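Dubbed or Subtitled? Viewer Reactions to the First Season of Rillside on Zaro

Student project report
Arlindo Brandão
December 4, 2018
6 min read
4 comments

Abstract

Rillside was released on the streaming service Zuvley in August with an original Portuguese soundtrack, an English dub and English subtitles. This report compares what viewers wrote about the two English versions on the discussion site Zaro. A set of 775 posts was coded by topic and by the version the writer had watched. Viewers of the dub wrote more often about plot, and viewers of the subtitled version wrote more often about individual performances. Complaints about translation appeared in both groups but concerned different things.

1. Background

Drama series made outside the English-speaking market are now offered with several audio and text tracks from the first day. A viewer who opens an episode usually gets whichever track the service has set as default, and many never change it. On Zuvley the default for accounts set to English is the dub. The subtitled version takes two extra menu steps on a television and one on a phone.

Rillside is suited to this kind of comparison for a practical reason. The English dub and the English subtitles were both prepared by the same studio, Tavares, but from separate scripts. The subtitle script follows the original dialogue closely and shortens it where reading speed requires. The dub script is fitted to mouth movement and changes word order, names of endearment and several jokes. Two viewers can therefore see the same scene and quote different lines from it.

The series is also dialogue-heavy. Most of the first season takes place in a ferry office, and long stretches depend on how one character says something to another.
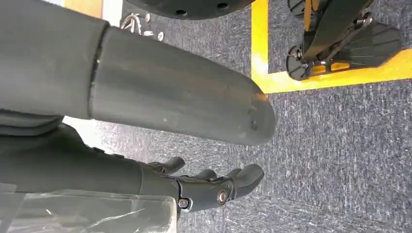 2. Research questions

The project set out to answer the following.

2.1 Do viewers of the dub and viewers of the subtitled version discuss different topics?

2.2 When viewers criticize the translation, what do they object to?

2.3 Do viewers who switch versions during the season describe a change in how they see the characters?

The third question was added after the pilot coding, when it became clear that switching was mentioned more often than expected.

3. Data

All posts in the season one section of Zaro were collected up to the closing date of the episode threads. This gave 3,150 posts. Posts were kept only if the writer stated which version was watched, or quoted a line that appears in one script and not the other. Posts consisting only of a link, a reaction image or a reply of fewer than five words were dropped. After this step 775 posts remained.

Of these, 172 came from writers who said they had watched both versions, in part or in full. They were treated as a separate group and are discussed in section 5.3.

User names were removed before coding and replaced with running numbers. Quotations in this report have been lightly reworded so that they can't be found with a search.

4. Method

Each post was assigned one main topic from a list of 4: plot, performance, translation and production. Production covers sets, music, costume, pacing and anything about the release itself. A post that touched several topics was assigned to the one that took up the most words. Where two topics were equal, the one mentioned first was used.

Coding was done in a spreadsheet, one episode thread at a time, in episode order. A first pass was made without looking at the version column, which was hidden. A second pass was made two weeks later on a random part of the set. Disagreements between the passes fell mostly between plot and performance. A typical case is a post such as "she clearly knew about the letter, look at how she answers him," which is a statement about the story supported by a remark about the acting. After the second pass these were all moved to performance, and the rule was written into the coding sheet.

The line-matching step took longer than planned. Both scripts had to be typed out by hand from playback, because Zuvley doesn't offer a transcript. Only the scenes quoted on Zaro were transcribed. For each quoted line, the original audio was noted as well, with a literal translation, so that a complaint about a wrong meaning could be checked.
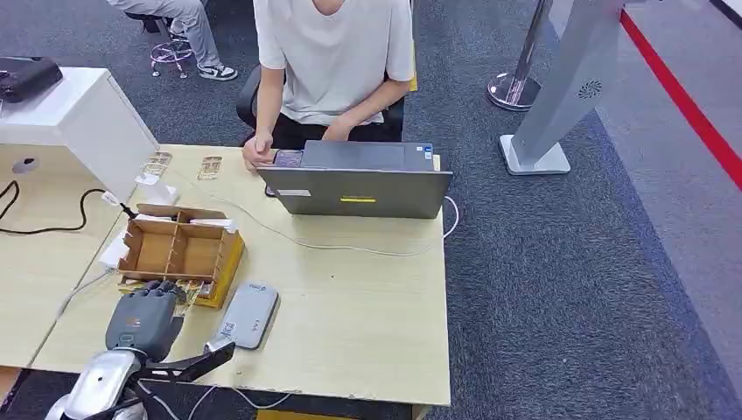 Quoted lines were then compared with both scripts, ignoring punctuation and small slips of memory. A quotation was accepted as a match if the main verb and at least one other content word agreed with one script and not with the other. Lines that were identical in both, mostly greetings and short answers, were no use for this purpose and were set aside.

5. Results

5.1 Topics by version

Plot was the largest topic among dub viewers. Posts in this group tended to be short and were concentrated in the hours after an episode thread opened. Many were predictions. The question of who had moved the ferry log took up most of the thread for the third episode.

Performance was the largest topic in the subtitled group. Writers named particular scenes and described pauses, tone and accent. Several discussed the harbor master's regional accent, a feature that is present in the original audio and has no counterpart in the dub, where all the main characters speak in a neutral American voice.

Production was mentioned at similar rates in both groups. Most of these posts were about the music over the closing credits, which Zuvley shrinks to a small window after a few seconds.

5.2 Complaints about translation

Dub viewers objected mainly to sound. Voices were described as too clean or too close, particularly in outdoor scenes. Few of them questioned the meaning of a line.

Subtitle viewers objected mainly to omission. A number of them knew some Portuguese and pointed to words they had heard but could not find in the text. When these cases were checked against the audio, the omissions were real in most instances, though the missing words were usually fillers or repeated names. One exception is in the last episode, where the subtitle drops a form of address that shows two characters are related. The dub keeps the information – it adds the word "cousin" – and dub viewers discussed the family connection a full thread earlier than the subtitled group did.

5.3 Viewers of both versions

Most writers in this group started with the dub and switched to subtitles. The reason given most often was a single scene that sounded wrong. Switching in the other direction was rarer and was put down to watching while cooking, or with someone who found the text tiring.

Comments on character changed after switching. The office manager was called cold by dub viewers and shy by several of those who later heard the original actress. The younger brother went the other way and was liked better in the dub.

6. Limitations

Zaro users are not a sample of all viewers. They write about television for pleasure and may be more likely to change a default setting. Posts that didn't reveal a version were excluded, and there is no way to know which group they would have joined.

All coding was done by one person. The second pass measures consistency over time and says nothing about whether another coder would agree. Topic was recorded once per post, so secondary topics are lost. This matters most for long posts, which were more common in the subtitled group.

Tavares was contacted with questions about how the two scripts were prepared. The studio confirmed that they were separate jobs but didn't comment on individual lines.

7. Further work

The second season is expected to use the same studio, and the same coding sheet could be applied to it without changes. It would be useful to record secondary topics and to add a second coder. A short survey posted on Zaro could ask viewers directly which version they watched and whether they had chosen it, and this would remove the need for line matching in most cases. The transcribed scenes and the coding sheet are stored with the department and can be requested by students working on related topics.

4 comments
Share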